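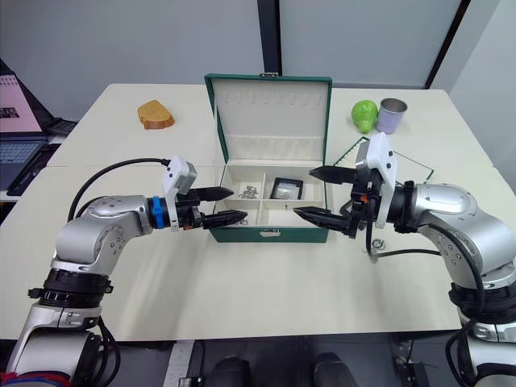
Both grippers over the open tray of the jewelry box, lid upright.

Workshop tips: small-item sorting with two arms

These notes come out of the Dotimell bench trials, in which a two-arm setup learned to put small jewelry into a divided box from recorded demonstrations. They are written for people running a similar bench at home or in a small shop. The full write-up covers the training settings; this page keeps to the table, the box and the recording habits that changed the success rate.

What was measured

The task was to pick up one silver item from the tabletop and set it in a named compartment of the box. A trial counted as a success if the item was in the correct compartment when both arms had returned to rest. Dropped items, items hung on a divider and items in the wrong compartment all counted as failures. A touch on the lid was logged but did not fail the trial.

The training set held 569 demonstrations. Testing used 400 trials, split evenly between a policy trained on mixed table layouts and a policy trained on one fixed layout. Each layout policy got the same number of demonstrations, drawn from the full set.

The mixed-layout policy did better whenever anything on the table had moved. On the exact layout used for the fixed recordings, the two could not be told apart.

Setting up the box

Open the lid fully before the first recording and check it between runs. A lid that leans forward a little will change how the wrist cameras see the back compartments, and the policy will reach short.

Stand the box near the middle of the table so that both arms can get to all four compartments. If one arm has to stretch to reach a corner, its wrist turns at the end of the motion and the fingers come in at a slant. Slanted fingers catch on dividers.

Use a box whose inside is lighter than the jewelry. Silver on cream is workable. Silver on gray felt was tried in an early round and dropped after one afternoon.

Keep some items in the back compartments from the start. A policy trained only on an empty tray will hesitate over a filled one. We began with two compartments in use and two free, then changed which were free every few runs.

Low double-sided tape under the box stops it from creeping. Check the tape daily. Pull the box off with a twist, never straight up, or the veneer on a cheap box comes with it.

What else to leave on the table

Leave a few unrelated items out during recording. Ours were a slice of bread, a green apple shape and a metal cup, moved by hand between runs. Choose things with different colors and heights. A shiny cup is useful, as it gives the cameras a second silver object to ignore.

Do not place tall items between an arm's rest position and the box. They do no harm to the training, but the cable loops will find them.

Move the extra items between runs only. A hand in view partway through a recording spoils it. Delete that recording and start over; trimming it leaves a jump in the arm positions.

Fingers and grip

Narrow, tapered fingers suit this work. Wide pads cover the item in the wrist camera view just when the camera is needed.

Wipe the fingertips with rubbing alcohol and a lint-free cloth at the start of each session. Let them dry before closing the gripper.

Set the closing force low and raise it one step at a time. Thin rings bend. Use costume pieces for all practice, and weigh a few against the real thing if the results are meant to carry over.

Rings lying flat are the hardest case. Most of our failures came from them. A thin mat under the pickup area helps, since the fingertips can press in slightly and get under the edge. Stiff card did not help.

Using the second arm

In the first recordings the second arm stayed parked. Letting it come in to steady the box from the other side cut down the number of items hung on dividers. Record both arms in every demonstration, even those in which one hardly moves. Mixing one-arm and two-arm recordings gave a policy that stopped midway with both grippers over the tray.

Agree on which arm goes first. With more than one operator, write it on a card by the keyboard.

Recording habits

Keep each demonstration under 135 seconds. Longer ones had pauses in them, and the policy copied the pauses.

Record at one steady pace. Fast demonstrations followed by careful ones produced uneven motion at the compartment edge.

Close the blinds or record at night. Sunlight moving over the lid lining was the largest single source of bad afternoons.

Name files by layout and compartment, in that order. Sorting by date was no use when a layout had to be pulled from the set.

Check the wrist camera mounts every morning. A mount that has turned slightly will not be noticed on the screen, and all of that day's recordings will have to go. A pencil line across the mount and the wrist makes the check quick.

Still open

Necklaces have not been tested. Earrings on a card were tried in a handful of runs and are not in the figures. The Kuvow fingertips are due for a comparison on flat rings in December, with the same box and the same scoring.

Last updated September 2021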